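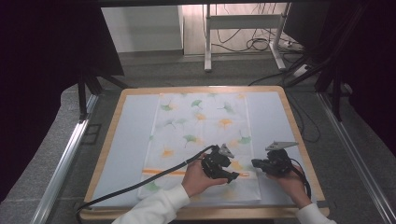
Fig. 1 Printed cloth on the table, green and orange leaves.

4. Shooting macro water drops

Read section 2 first if the Tapley rail is not mounted yet. Lens cap off, batteries charged, then start.

1. Fill the drip tank to the line. Plain water first. Milk later, it gums up the valve.
2. Clamp the valve arm over the tray. Leave two hand widths between nozzle and lens.
3. Set a pencil standing where the drop lands. Focus on the tip, switch the lens to manual, take the pencil out.
4. Camera to M. Aperture f/8, ISO low, shutter on bulb.
5. Plug the Merkon trigger into the flash, not the camera. Small port on the left side.
6. Flash power all the way down. Short burst freezes the drop – high power gives you a smear.
7. Room lights off. Open shutter, press DROP, close shutter.
8. Check the screen. Drop too high, add delay. Already splashed, take some off. Small steps.

Note: delay resets when the trigger loses power. Write yours down on the card in the lid.

Note: for colored drops put a gel on the flash or a patterned sheet behind the tray. Pattern shows up upside down inside the drop, so turn teh sheet over first.

CAUTION: keep the flash and power strip off the wet side of the tray. Wipe spills before you plug anything back in.

CAUTION: do not run the valve dry. Seal wears out fast and its not covered.

Two-drop collisions are in section 5. Timing tables by Ignacio Toledo, June revision.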